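Furniture Care and Repair, evening section
Handout for Unit 4: Reading a Tabletop
Instructor: Sioned Bellis. Bench sessions: Meirion Morris.

Bring this with you on Wednesday. If you lose it, there are spares in the tray by the door, under the spares from last term, which were also for people who had lost theirs.

1. Where we left off

Last week we did edges and legs, and a few of you were sorry to see the legs go. This week is the top, the part people eat off, lean on and ruin. Before anyone picks up a scraper, you are going to look at the surface for longer than feels reasonable. Ten minutes feels like an hour, and somebody always asks if the ten minutes has started.

2. Words you need

Grain: the direction the wood fibers run. On a long table the grain usually runs the long way, although I have met tables that disagreed.

Figure: the pattern you see on the face. Straight lines, arches, ripples, flames. People say "grain" when they mean "figure" all day long and the world keeps turning, but in this room I would like you to try.

Cathedral: the nested arches you get when a board is sawn flat through the growth rings. The name flatters it.

Seam: where two boards meet. A good one is hard to find and a bad one will find you, usually with crumbs.

Color: the wood plus whatever has been put on it. You can't tell how much is which from across the room, so write "medium brown" in your notes and leave "walnut" alone until you have a reason.

3. Looking at the surface

Stand at one end and look along the boards. Then go to the long side and look across. Dark figure shows you a lot about layout: whether the lines carry on from plank to plank, where they bunch up, where they wander off. It also hides things. Small dents and old drips like to sit inside a dark wave, where they pass for part of the pattern.
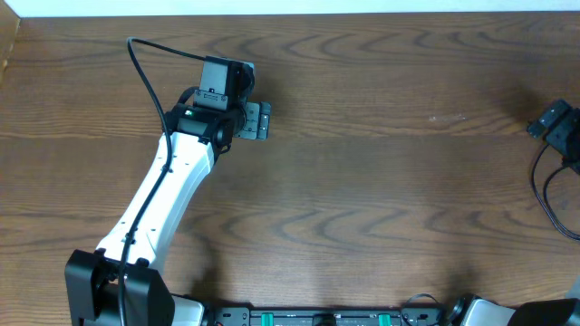
Follow the dark waves from left to right, then look for the faint seams between the planks.

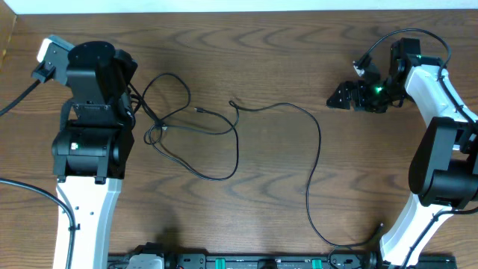

Photos: Unusgate workshop. Both show a wood tabletop with wavy grain and a brown finish.

In your notebook, make one quick sketch of the top. Draw the seams first if you can find them, then the darkest lines of the figure. Do not shade. Every term we get a couple of beautiful shaded drawings that show no seams at all, and I have to say something nice about them.

Light specks deserve a note of their own. A pale dot on a brown top might be dust, a chip in the finish, a fleck of paint or the remains of a cracker. Wipe it with a dry cloth. If it moves, you have cleaned the table, congratulations. If it stays, circle it on the sketch and run a fingernail over it. A chip has an edge you can feel. Paint stands up a little. Write down which, and leave it alone until the bench session.

4. Cleaning before anything else

Dry cloth, then a barely damp one, then dry again. Go with the grain every time, including the times you are in a hurry. Wring the cloth until you are bored with wringing it, then once more. Water sitting in a seam swells the edges of both boards, and you will get to know that ridge very well with your forearm.

We use Zovar soap in the shop, a capful in a bucket. Last year a student used the bottle. We still have the table. It is the slippery one by the window.

No spray polish, please. It looks wonderful until the day you want a new finish to stick.

5. Scratches

With the grain: often hardly worth your time. On a top with plenty of dark figure, a fine scratch running the same way as the lines can vanish under a little wax.

Across the grain: you will see it forever, and so will your mother-in-law. Fine ones can be colored in with a wax stick. Take one shade darker than you think and try it on the underside. Deeper ones go on the list for Meirion, who likes them.

If you must sand, stay at 400 grit and use a block, never your fingertips. Fingertips make troughs. Stop after a few strokes and look from a low angle, with the lamp off to one side. The urge to do the whole board so that it "matches" is how a scratch becomes a weekend.

6. For Wednesday

Read the section on figure in the Morgan booklet, page 21 onward. Skip the poem.

Choose a table at home and do one sketch, with seams, figure and anything circled. Kitchen tables are best because they have had a life. Clear it first. I don't need the outline of your mail.

Bring two clean cotton cloths. Old T-shirts are fine if the printing has been cut off, as it leaves marks on a soft finish.

Bench session is in room 118. Scraping comes the week after, once the sketches are in, and I will be checking them for seams.

S.B.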